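# Der Tisch muss trotzdem jemand abwischen

Vor ein paar Wochen bekam ich wieder einmal die Frage gestellt, die inzwischen bei jedem zweiten Abendessen auftaucht: Wann kommt denn nun der Roboter, der die Wohnung macht? Ich arbeite seit langem in der Fertigungsplanung und gelte deshalb als zuständig. Meine Antwort lautet seit Jahren gleich, und ich sehe keinen Anlass, sie zu ändern. Er kommt nicht so bald, und wer ihn ankündigt, will meistens etwas verkaufen.

Kusuma zum Beispiel wirbt damit, der hauseigene Humanoide habe 468 verschiedene Handgriffe gelernt. Die Zahl steht groß auf der Startseite. Was ein Handgriff ist, steht dort nicht. Zählt das Aufheben eines Bechers als einer und das Aufheben eines etwas schmaleren Bechers als der nächste? Ich habe per Mail nachgefragt und eine freundliche Broschüre bekommen, in der die Zahl noch einmal vorkam, diesmal auf blauem Grund.

Im Juni war ich bei einer Vorführung von Loratwood in Trillurcombe, einer Halle am Stadtrand, mit Kaffee und Stehtischen. Gezeigt wurde das Falten von Handtüchern. Die Handtücher waren alle gleich groß, alle hell und lagen so bereit, dass auch ein müder Mensch kaum etwas hätte falsch machen können. Für jedes brauchte die Maschine länger als ich für den ganzen Stapel. Als eine Besucherin fragte, ob man es auch mit einem Spannbettlaken versuchen könne, wurde auf die nächste Softwareversion verwiesen. Das Spannbettlaken ist natürlich gemein. Aber in meinem Wäschekorb liegt nun einmal eines.

Man unterschätzt, woraus Arbeit im Haushalt und in der Werkstatt besteht. Das Greifen eines festen Gegenstands von einer freien Fläche ist der dankbare Teil, darin sind die Maschinen in den letzten Jahren wirklich besser geworden, das will ich gar nicht kleinreden. Der undankbare Teil ist alles Dünne, Klebrige und Krumme: das Stück Klebeband, dessen Anfang man mit dem Fingernagel suchen muss, der Drahtrest auf der Platte, der Krümel in der Fuge. Wer eine Werkbank aufräumt, macht davon hundert kleine Sachen und redet nebenher über das Wochenende.

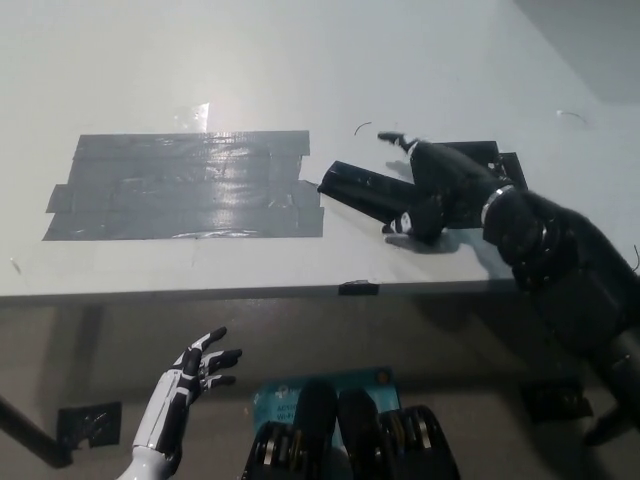

Dazu kommt das Urteil. Ein Streifen Band auf einem Tisch kann Müll sein, eine Markierung oder eine Reparatur, die bitte so bleiben soll. Ein Lehrling fragt beim ersten Mal nach und weiß es dann. Eine Maschine, die jedes Mal nachfragt, ist lästig, und eine, die nie nachfragt, zieht irgendwann die Markierung ab, nach der die Frühschicht ihre Teile ausrichtet. Ich kenne keinen Hersteller, der mir überzeugend erklärt hätte, wie er dieses Problem lösen will. Man bekommt dann Videos zu sehen.

Bei Brelcombe, wo ich eine Zeit lang die Montageplanung betreut habe, wurde einmal ernsthaft durchgerechnet, was ein Assistenzroboter beim Konfektionieren bringen würde. Vorgabe waren 200 Teile pro Schicht, fehlerfrei. Ein Automat mit festem Anschlag und Rüttelförderer schaffte das mühelos, er hatte nur keine Finger und kein Gesicht und eignete sich deshalb schlecht für den Messestand. Gekauft wurde er trotzdem, und er läuft noch. Überhaupt ist mir in keinem Betrieb eine Aufgabe begegnet, bei der fünf Finger die naheliegende Lösung gewesen wären — außer sie saßen schon an einem Menschen, der ohnehin dort stand.

Mir wird an dieser Stelle gern entgegengehalten, beim Staubsauger hätten alle auch gelacht. Das stimmt. Nur fährt der Saugroboter bis heute auf zwei Rädern über einen Boden, den vorher jemand freigeräumt hat, und das Freiräumen war immer schon die eigentliche Arbeit.

Meine Forderung an die Branche ist bescheiden. Zeigt einen ganzen Vormittag ohne Schnitt, in einem Raum, den ihr nicht vorbereitet habt. Schreibt dazu, wie oft jemand eingegriffen hat. Wenn die Maschine danach langsam, aber verlässlich den Tisch freibekommen hat, lade ich sie gern zu mir ein. Das Spannbettlaken lege ich schon mal raus.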